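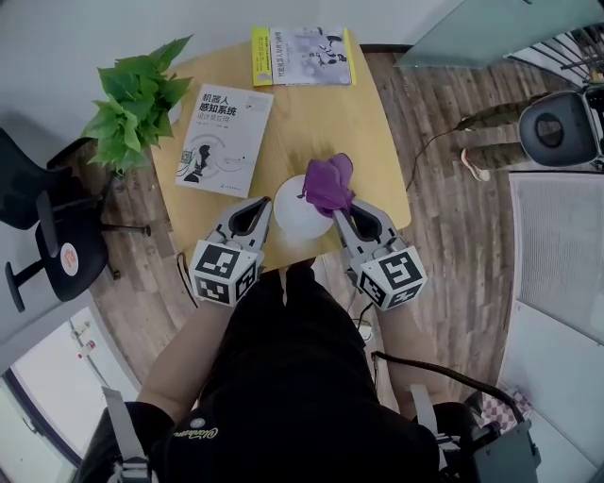 Debaixo do viaduto, finalmente uma praça

Nove da manhã, barulho de carros lá em cima. Tarek Benjelloun chega atrasado, café na mão, e vai logo apontando para o chão. Granito reaproveitado. Veio dos lancis antigos da rua Slaoui, cortado em peças de 10 centímetros, assente quase sem junta.

O ateliê dele, o Sikix, pegou no terreno quando ali só se estacionava. Mal. Carros em cima do passeio, lama em maio, um candeeiro a funcionar. A encomenda falava em "requalificação paisagística", coisa vaga. Tarek leu aquilo e pediu duas reuniões com os moradores antes de desenhar fosse o que fosse.

Saiu daí quase tudo: os bancos compridos virados a sul, a rampa suave até à paragem do Jallo, a recusa de vedações. A câmara queria gradeamento. Discutiu-se muito, ficou uma sebe baixa.

São 261 metros entre os dois topos, uma tira estreita, difícil. Os pilares do viaduto ficaram em betão à vista, só lavados. A luz vem de baixo, rasante, e à noite o tabuleiro parece mais alto do que é.

Faltam coisas. O quiosque continua fechado, a drenagem junto à Zutbridge entope com as folhas e os plátanos novos ainda não dão sombra nehuma. "Daqui a uns dez anos falamos", diz ele, já a andar para o outro lado. Quer mostrar as caleiras. Insiste nas caleiras, foram redesenhadas duas vezes e ainda não está contente com a segunda versao.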